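Speaker Notes - Planning and Tooling Track
February
Prepared by the Software Group, Stellport

Opening. Good morning, and thank you to the organizers. The subject of this talk is the software between a recorded demonstration and a trained policy. Hardware will be mentioned only where the software depends on it.

Slide 2. Steradeck is our recording and replay tool. It takes in the video and gripper streams, places them on one clock, and writes a single episode file. Cullinane, the planner, reads those files directly. Please stress that there is no conversion step between the two.

Slide 3. Timing. In the first release, each stream kept its own clock and the offset was corrected after the session. Small errors in jaw position relative to video were enough to spoil a grasp label. The current release stamps every message on arrival and rejects an episode if the streams drift apart by more than 8 milliseconds. Pause for questions.

Slide 4. The data set. We set a target of 1,000 episodes for the footwear task and accepted 659 after screening. Most rejections were for lost tracking when one gripper passed in front of the other. The rejected episodes are kept, and the Nanix perception module is tested against them before each release.

Slide 5. Two-handed work. The operator holds one gripper in each hand, and both are logged as equal arms - neither is treated as the leader.

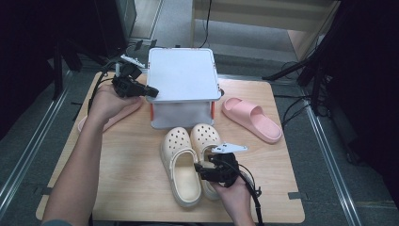
The planner then divides each episode into 4 phases: approach, grasp, transfer and release. Phase boundaries are set separately for each side, as one hand is often waiting while the other moves. Pairs of shoes are a useful test because left and right items look alike, and the perception module must keep their identities apart through partial occlusion.

Slide 6. Open issues. Soft straps still produce poor contact estimates. Replay on long episodes is slow and will be addressed in the next release. Leave the contact slide up during discussion.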